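Chapter 5
A Morning at Fornley: Watching Robots Learn to Handle Things

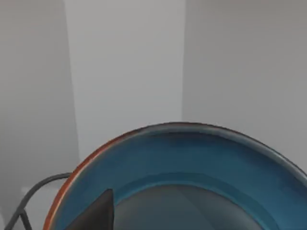

5.1 Before the Doors Open

Every March the robotics workshop at Fornley holds an open day, and if you ever get the chance to go to one like it, do go, even if you think machines aren't your thing! Our visit began a little after nine in the morning, with coats piled on chairs and 16 visitors shuffling into a room meant for far fewer.

We had expected to start with the arms out on the workshop floor. Instead our hosts sat us down in front of a simulator called Flivbridge, where a dark gripper finger hung over a big blue bowl with plain gray walls behind it. A few of us were a bit let down, I think (we had come to see metal move, after all), but the feeling passed quickly once the talk got going.

A bowl is a lovely thing to begin with. It is round, so there is no handle telling you where to take hold. The rim curves away on both sides, and the wall slopes inward toward the floor. You or I would pick one up without a thought, while a program has to settle where the fingers go, how far apart they should be, and how hard to squeeze. We spent almost 2 hours on those questions, and I could happily have stayed for more.

Keep the bowl in mind as you read. We will come back to it in Section 5.3, when we work out grip points along a curved edge.

This site uses cookies to improve your reading experience. Accept all | Manage settings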